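Residents' parking accounts back after misleading search results

Motorists in Gavmont can once again log in to their parking permit accounts, after the council took the sign-in page down for 20 hours while it looked into some rather odd goings-on with the search engines.

Over 42 people rang the helpline in May to say that looking up the permit page had led them to a copycat address, which asked very politely for their card details.
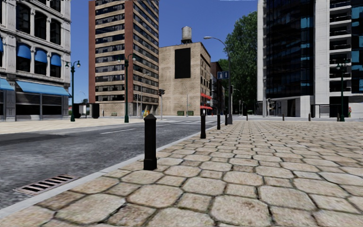
Issue 193

Padent, the firm that runs the permit system, says its own records were not broken into, and that all 3,106 accounts are safe and sound. Even so, everybody will be asked to choose a new password the next time they sign in, so do have a pen and paper handy (and perhaps a cup of tea, as the confirmation email can be a little slow to arrive).

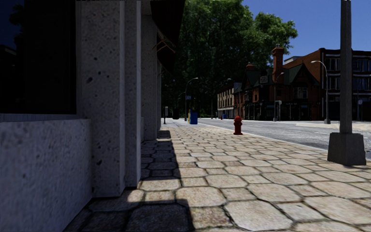

Wogan, a reader from Zindusska, wrote to tell us that the new password form would not accept a hyphen and that it took three goes to get through. Padent says hyphens will be allowed shortly.

Anyone who paid through the copycat page should ring their bank first and then the council.

Recent items
Library cards to work on the bus app
Broadband repairs reach Zindusska
Paper permits: how to apply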